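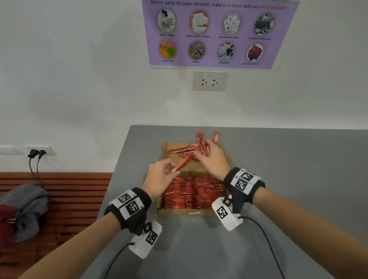

3. Packing the sachets

The third task dealt with stick sachets of instant coffee, packed by hand into an open cardboard box on a grey tabletop. The Nescafé sticks were chosen for their narrow shape and shiny foil, which slides easily against itself. Bheki Makhubela and Thitima Chaimongkol took turns at the table.

3.1 Method

Sachets were picked up one at a time between thumb and fingers and laid side by side in rows. One hand placed while the other kept the remaining loose sachets within reach. A trial used 200 sachets and ended when the last one was in a row. Each packer completed 5 trials, with a rest after every trial. Sachets that sprang out of a row were put back and the clock was left running.

3.2 Observations

Tight rows held their shape without support. Rows with a gap of one sachet leaned over and had to be straightened – this took longer than placing the sachet correctly the first time. Picking up from a scattered heap was slower when the sticks lay across each other. Turning a sachet in the fingers before placing it added a further delay, and both packers began to sort the heap by direction from the second trial onwards.

3.3 Changes for the next round

Ese Tamuno suggested a card divider every 9 rows. The Clendeck trays used in section 2 are too shallow for this and will not be reused.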